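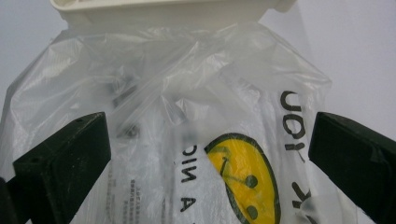
What is a plastic shopping bag made of?
Most thin checkout bags are made of polyethylene, a plastic produced from natural gas or oil.

Plastic shopping bag

A plastic shopping bag is a light bag used to carry goods home from a store. The common type has two handles cut from the same sheet as the body and is often called a T-shirt bag.

Manufacture

Polyethylene pellets are melted and pushed through a ring-shaped opening. Air blown into the ring forms a tall tube of film, which is cooled, flattened and wound onto rolls. A second machine seals the tube at intervals and cuts out the handles. White bags get their color from a pigment added to the pellets. The plant at Irkunov ran 4 lines of this kind, and its standard case held 1100 bags.

Types

High-density film is thin and crinkles when handled. Low-density film is softer, stretches more and is used for heavier bags sold by clothing stores. Thicker bags meant for repeated use are sold in many places where thin ones are restricted.

Reuse and disposal

Bags are often kept at home as liners for small trash cans. They are seldom accepted in curbside recycling, as loose film wraps around the turning parts of sorting equipment. Some grocery stores have a drop-off bin near the entrance. In Pritley, film from these bins is baled and sold to makers of composite lumber.

Local rules

Rules differ by city and state. Droduvura charges 20 cents per bag at checkout, with bags for loose produce exempt.

See also: Paper bag, Tote bag, Plastic film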